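主题:混色圆盘的收纳,平叠还是立放,柜深345毫米
版块:厨房与储物 > 餐具

Wanting Su
发表于 2020年5月17日

柜子是二月份换的Ashworth吊柜,内部净深345毫米,净宽884毫米,层板高度可调,孔距固定。要放的是一套混色圆盘,8只,尺寸相近,都是浅沿,颜色各不相同。另外有一只黑色的大浅碗、一只白碗、一口黑色平底锅,还有一块长方形木板。

目前的方案是圆盘全部平叠成一摞,碗另放。用了一段时间,问题如下:
一、要拿某个颜色的盘子,几乎总要先把上面的搬开。
二、最下面那只的盘沿内侧出现灰色细痕,用普通洗洁精擦不掉。
三、大浅碗口沿宽、底部收窄,扣着放占面积,正着放里面又总被人塞东西。

想问平叠和立放在这个柜深下哪个更合理。立放的话需要金属丝架,手头有一只,黑色细杆焊的,矩形框。没有用它放过整套。

盘子直径没有逐只量过,柜门关得上。

tuopan_zhidao
回复 1楼

先把两个问题拆开。取用顺序是一个问题,釉面痕迹是另一个问题。

取用顺序:平叠一摞的代价是层数减一次搬动。分成2摞,最坏情况直接减半,占用宽度翻倍。884毫米的净宽放两摞圆盘毫无压力,旁边还能剩一块给大碗。为了这个去买立架没有必要。

痕迹:灰色细痕多数是底圈未上釉的部分蹭在下一只的盘面上留下的。底圈越粗糙越明显。垫一层薄毡或者厨房纸就能解决。已经有的痕迹先用小苏打糊轻擦,试一小块再说。

Mirela Cordeiro
回复 2楼

不同意第一段。分两摞只是把问题减半,并没有解决按颜色取用的需求。立放之后每只盘子的取用成本相同,这是立放唯一的优点,也是她要的那个优点。

345毫米净深,立放时盘面可以垂直于柜门,也可以平行于柜门。垂直于柜门放,盘子直径要小于净深,再减去铰链和门板内侧的占用。平行于柜门放等于又变回一摞,只是转了九十度,没有意义。

tuopan_zhidao
回复 3楼

立放对层高有要求,楼主没给层高。层板孔距固定的柜子,为了立放盘子往往要让出整整一层,上方余下的空间放什么都尴尬。平叠不挑层高。

另外浅沿盘立放在细杆架上有一个常见毛病:杆距如果按深盘设计,浅沿盘会歪,相邻两只的盘沿互相靠住,磕碰的位置恰好是盘沿最薄的地方。

Wanting Su
回复 4楼

层高可以调。现在放盘子的那层下面是空的,抽掉一块层板没有影响。

杆距的问题我承认有。手上这只架子来路不明,没有型号,杆之间偏宽。

Welington Moura
回复 1楼

我在店里管过餐具间,说几条做法,不一定适合家用。

一,同尺寸的盘子按底圈状况分,底圈打磨过的放一起,没打磨过的放一起。颜色不参与分类。家里颜色各不相同的,可以反过来,用颜色来记住位置,等于每只盘子自带标签。

二,一摞里最重的在下,这条所有人都知道。较少有人执行的是:盘子之上不放锅。锅底局部受力,盘沿承受的是偏心荷载,推拉柜门的时候锅会微动,划痕就是这样来的。楼主说最下面那只有灰痕,我倒想问最上面那只有没有。

三,大浅碗单独放,碗口朝上,里面允许放一只更小的碗。不允许放盘子。

Wanting Su
回复 6楼

最上面那只也有,很轻,一圈弧形。

平底锅确实偶尔压在盘子上。

Welington Moura
回复 7楼

弧形的那种是锅底,不是底圈。底圈留下的是短而乱的线,锅底边缘留下的是弧。深色盘子上看不大出来,浅色盘子上很清楚。灰色的痕是金属粉,用含草酸的清洁膏能去,戴手套,冲净。小苏打去不掉金属痕,2楼那条可以跳过。

tuopan_zhidao
回复 8楼

小苏打对轻微的金属痕有效,我自己的盘子就是这么处理的。草酸类对釉面好不好,要看釉。低温釉彩的盘子我不会用。

Welington Moura
回复 9楼

有效到什么程度?擦十分钟变浅一点和涂上去等一会儿全没,都叫有效。

低温釉彩那条同意。楼主先在盘底试。

Chantelle Venter
回复 1楼

岔一句,选台面垫的时候别选太滑的。我整理餐柜的流程是先全部搬到台面上,铺开,按柜内的位置预排一遍,再往回放。铺开之后才看得出哪几只颜色太接近。深灰、黑、深蓝灰这三种在柜子里的光线下是分不清的,Welington说的用颜色当标签,到这三种就失效了。

建议深色的不要相邻。深浅交替,隔着放。立放的时候尤其如此,因为只看得到盘沿那一条边。

Mirela Cordeiro
回复 11楼

深浅交替我试过,记忆负担反而大。按色相或者明度从左到右渐变,拿走一只,缺口在哪里一眼能看出来,放回去也不会错。交替排列的缺口没有规律。

Chantelle Venter
回复 12楼

缺口本身就是位置,跟排列规律无关。拿走一只,还回那个缺口,怎么排都一样。渐变的问题在两只同时拿出去的时候才暴露:深灰和黑同时在外面,放回时必然有人放反。

Mirela Cordeiro
回复 13楼

放反了又怎样。尺寸相近,放反不影响使用。

Chantelle Venter
回复 14楼

那渐变也就没有意义了。

Eltix_yonghu
回复 1楼

说一下架子。我用的是Eltix那种可调隔杆,隔杆卡在底轨上,间距自己定。浅沿盘把间距调窄就不会歪。缺点是底轨会积水,盘子没擦干就放进去的话要经常拆下来洗。Atason也有类似的,底轨是开槽的,不积水,但是隔杆矮,盘子重心偏高,抽柜门快了会倒。吊柜不存在抽拉,应该没事。

楼主那只老架子,如果只是杆距太宽,可以在杆上套硅胶管。管径选大一点,等于把间距缩窄,顺带防磕。

tuopan_zhidao
回复 16楼

硅胶管这个办法可行。注意管口会藏水,剪的时候两端留通,不要套到焊点上。

Lucimara Evangelista
回复 1楼

木板的位置好像没有人提。长方形木板如果跟盘子放在同一层,我建议横在最里侧当靠背,立放的盘子后倾时有东西顶着。前提是木板干透。切过东西的板不要这样用,托盘性质的可以。

也可以把木板平放当垫高台,架子放上去,盘子和架子整体抬高,前排放碗。345毫米的深度分前后两排有点紧,要看碗的口径。那只大浅碗恐怕进不了前排。

Welington Moura
回复 18楼

垫高台我反对。多一个活动的面,就多一处会滑的地方。要垫高就用层板。

Lucimara Evangelista
回复 19楼

木板底下贴防滑垫。店里不允许是因为卫生检查,家里没有这个问题。

Welington Moura
回复 20楼

跟卫生检查没关系,是有人会把它整块端出来。

Wanting Su
回复 18楼

木板没有切过东西。平放垫高和立着当靠背都试一下。

归纳目前的意见,方便后面的人看:
平叠派:分成两摞,中间垫毡,不动层板。
立放派:抽一块层板,用金属丝架,杆上套管。
共识:锅不压盘。大浅碗单放。
未定:颜色顺序,木板怎么用,草酸能不能用。

tuopan_zhidao
回复 22楼

“锅不压盘”算共识我没有意见,但不要写成绝对。中间垫了东西就可以压,问题在硬碰硬,不在上下关系。柜子小的人没有别的选择。

Welington Moura
回复 23楼

垫了也不要压。垫片会移位,移位了没有人看见。

Chantelle Venter
回复 22楼

先铺开再决定,别直接往柜子里塞。铺开的时候每只之间留出手能伸进去的空,排成网格,木板占一个盘子的位置。这样比较颜色和盘沿高度都方便。然后再叠起来看一摞有多高。楼主铺开以后贴几张图上来,不然一直在说抽象的深灰浅灰。

Wanting Su
回复 25楼

贴图。盘子铺开的一张看第二张,木板在上排中间。

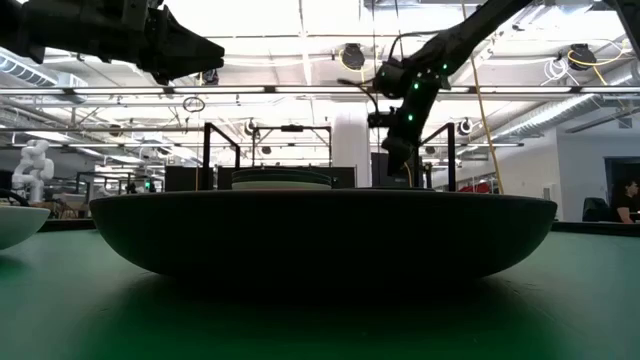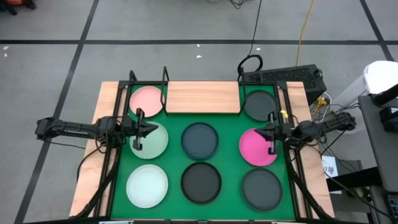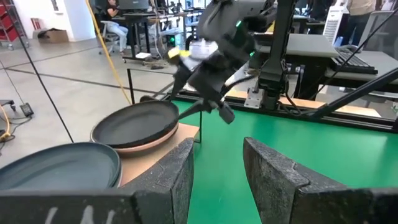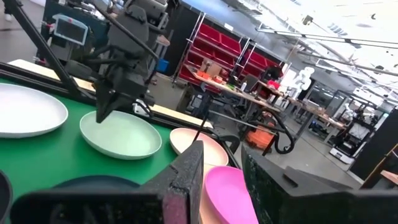

四张都是同一块绿色台面;黑锅压着粉色盘子的是第三张。

Chantelle Venter
回复 26楼

第二张够用了。中间一只深蓝灰,下排黑和深灰挨着,右上还有一只炭灰。这四只放进柜子里就是同一个颜色。浅的那两只,左列中间的灰绿和左下的薄荷白,反而分得开。

维持原来的意见,深色隔开放。

Mirela Cordeiro
回复 27楼

四只深色恰好说明应该放在一起。当作一组,组内不分先后,需要深色就从这一组里拿。剩下的三文鱼粉、玫粉、灰绿、薄荷白各占一个位置,靠颜色认。

Welington Moura
回复 26楼

第三张,锅。

Wanting Su
回复 29楼

看到了。锅以后挂出来。

Lucimara Evangelista
回复 26楼

第三张里木板平放,架子立在上面,跟我说的垫高台是一个意思。放进柜子之前量一下架子加木板的总高,再决定抽哪块层板。

Eltix_yonghu
回复 26楼

架子的杆比我想的细。硅胶管要买内径小的,不然套上去会转。先量杆径。

tuopan_zhidao
回复 28楼

分组我可以接受。深色一摞平叠,浅色和粉色一摞平叠,正好两摞,架子也省了。

Mirela Cordeiro
回复 33楼

浅色那摞还是要搬。

tuopan_zhidao
回复 34楼

搬三只而已。

Wanting Su
回复 33楼

先按深浅两摞放,中间垫毡,用到下次清柜子再说。管子另外买,杆径量完来更新。草酸的问题请用过的人继续补充,最好写明盘子是哪种釉。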